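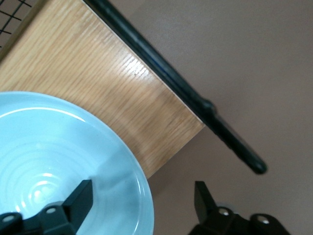

Glazed plates are the hardest item on the club's table-clearing list, and most of the tips on this page come from working with them. A plate is wide, low and slippery, and the rim is the only part a two-finger gripper can hold without help. Approach the rim with the fingers open wide, one over the plate and one outside it. When the plate is near a corner of the table, as with the light blue one, the outside finger can end up over the floor, and that changes the order of the checks. The rail along the table edge also has to be treated as an obstacle, end cap included, as it reaches past the corner of the wood.

These notes are for members of the Igwe Home Robotics Club who are preparing for the household round in June. They assume you have passed the safety session and can jog the arm by hand. Much of the advice applies to any small arm used at a kitchen table. Where it applies only to ours, the text says so.

Preparing the table

Wipe the tabletop and let it dry fully before any plate goes down. A film of water under the foot of a plate lets it slide when the first finger touches the rim, and the grasp then closes on a plate that is no longer where the program expects it.

Do not use furniture polish. Ekene Ugwu tried a spray polish last season and the plates moved at half the push force they had needed before. It took three washes with dish soap to get the surface back. Plain soap, a rinse and a dry towel are enough.

Mark the start position of each plate with low-tack painter's tape. Use two short strips at a right angle, touching the rim. A full ring of tape gives a better position but it is slow to lay and leaves adhesive if it stays down overnight. Pull the strips before the run. The wrist camera sees them and so does the judge.

Check the table for level with a short spirit level, once along the length and once across. Shim the legs with folded card. A tilt you cannot see will still show up as a drift in repeated placements.

Plates near an edge

The rule book allows a plate to be placed anywhere on the table as long as the whole foot is supported. Expect at least one plate near a corner. The usual failures are these:

The outside finger comes down on the trim. Program the descent so that the fingers stop above the highest point of the edge hardware, then close, then lower the last part with the fingers already near the rim. Measure the hardware with a ruler. Do not trust the table model in the simulator, which has a square edge and no trim.

The plate is pushed off. Always close toward the center of the table. On our gripper both fingers move together, so this means offsetting the wrist toward the outside before closing. The inside finger should make contact second.

The arm takes the short way around. Near a corner the planner may choose a path that sweeps the elbow across the table. Set a waypoint over the middle of the table and go through it both ways.

For practice, put a folded blanket or a gym mat on the floor under the corner. It protects the floor more than the plate, but it stops pieces from travelling. Take the mat away for timed runs, as it changes what the camera sees beyond the table edge and the edge detector behaves differently with it there.

Dealing with glare

A glossy glaze returns a bright line along the rim and small points of light from any ridges molded into the middle. The detection script was written with matte picnic plates and reads those points as separate objects. Three adjustments help, in order of cost.

First, move the lamp. A light placed low and to one side gives a long highlight on the rim and fewer on the well. Overhead light does the opposite. Bounce the lamp off a white wall or a sheet of foam board if there is room.

Second, lower the exposure by hand and lock it. Auto exposure shifts as the wrist descends and the plate fills more of the view. Our locked value is 156 on the Claltow driver's scale. The number means nothing on another driver, so write down your own.

Third, change the detection itself. Leonidas Bakalis fits an ellipse to the outer rim and ignores everything inside it. The script is in the shared folder under his name. It fails when less than a third of the rim is in view, so run it from the upper waypoint and keep the result for the descent. Do not run it again at the bottom.

A shadow across the plate is less trouble than a highlight, but it can split one glaze color into two regions. If you segment by color, widen the brightness limits before you widen the hue limits.

Finger care

Wipe the finger faces with isopropyl alcohol before each session. Skin oil and dish soap residue are the two things that let a rim slip. Give it a minute to evaporate before gripping anything.

Check the screws that hold the fingers to their mounts. A loose finger still closes and still reports the correct width, and the only sign is a faint tick on contact. Tighten with the short arm of the hex key and stop when it is snug. Put a dot of paint across each screw head and the part beside it. If the line is broken at the next session, the screw has turned.

If you add pads, use thin silicone sheet and cut it slightly smaller than the finger face. Foam tape grips well for a few runs and then shears. Abimbola Adeleke cut up an old silicone baking mat for hers, and the first set lasted through the regional round. Rough the back with sandpaper before gluing. Adding pads changes the closed width, so zero the gripper again after fitting them.

Set the grip force from the bottom up. Start at the lowest setting, lift the plate a finger's width, hold, and lower. Increase one step at a time until the plate no longer rotates in the grip. Then add one more step and leave it. Going higher chips rims – the club has a box of plates that shows this.

Which plates to practice on

Secondhand stoneware is the best value. Buy mixed sizes and at least one with a steep rim, one with a nearly flat rim and one with a foot that is not quite true. Weigh each plate on a kitchen scale and write the weight underneath in china marker. Our lightest is 212 grams and our heaviest is 446 grams, and a force setting tuned on the first will drop the second.

Avoid plates with a hairline crack. Tap the rim with a fingernail. A sound plate rings and a cracked one gives a dull click. Cracked plates tend to fail in the air, when the load is all on one side.

Melamine is fine for path testing, where only the motion matters. It is too light and too grippy for setting force.

Sequence for a practice run

1. Table washed, dry and level.
2. Fingers wiped, paint marks checked, gripper zeroed.
3. Exposure locked, lamp in its taped position.
4. Plate down against the tape, tape removed.
5. Upper waypoint, rim fit, result saved.
6. Offset, descend, close, lift, hold.
7. Travel through the center waypoint to the rack.
8. Release only after the wrist force reading has dropped.

Keep one hand near the stop button from step 5 onward. Two people is the minimum for any run with ceramic, one on the stop and one on the keyboard. Bello Adeleke keeps the session log and will ask for both names.

Logging

Write down the plate, the force step, the lamp position and the result for every attempt, including the ones you stop early. A one-line note is enough: "steep rim, force 4, slipped on lift, pads cold." The cold pads note is a real one. Silicone straight from the unheated store cupboard grips less well in the first few runs, and it was the log that showed the pattern.

Keep the log on paper at the table and copy it to the Evover sheet at the end. Typing between runs leads to skipped entries.

Cleaning up

Return the arm to its parked pose before switching off. Wash the plates by hand – the dishwasher dulls the glaze over time and the glare settings then have to be done again. Dry them fully before stacking and put a paper towel between each pair. Sweep under the table even if nothing broke.

Spare finger screws are in the Zollwood tin on the second shelf. If you take the last pair, tell Somtochukwu Garba, who does the ordering. Plates for the round itself are on the top shelf and stay there until June.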